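Filed under: List archive > Hardware > Parts handling

Re: storing pulled CPUs and RAM

Domínguez wrote:
> We have 14 desktop chips out of the old Kurkley towers and they are
> all in one shoebox. Is it worth making holders for them, or do I just
> buy clamshells? Also, does the memory need to stand up or can it lie
> flat?

Clamshells are fine if the chips are going on a shelf until October. If you plan to test them and keep swapping them in and out, make a holder. I paid 35 for a pack of 100 clamshells from Zidgate and still ended up wanting something fixed on the bench.

Cut the recess shallow so the metal lid stays easy to get at, and leave raised walls so the chip can't slide. Memory can lie flat in storage, but on the bench I like it standing in a slot with a small block beside it.

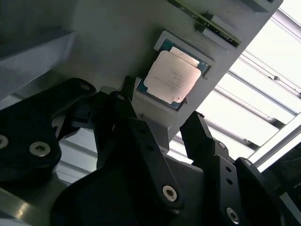

Halyna Skoryk

The gray panel has the processor in its recess and a green memory module standing in a slot near the top. The teal edge of the chip's board shows around the metal lid. I'd copy that layout and leave 3 mm between the recess wall and anything else you mount.

Write down the markings before you put chips away. They are hard to read in warm light.

Halyna

Comments

clollenska: Do you line the recess with anything?

Halyna Skoryk: No, bare.

tk_bench: Went with clamshells, no complaints so far.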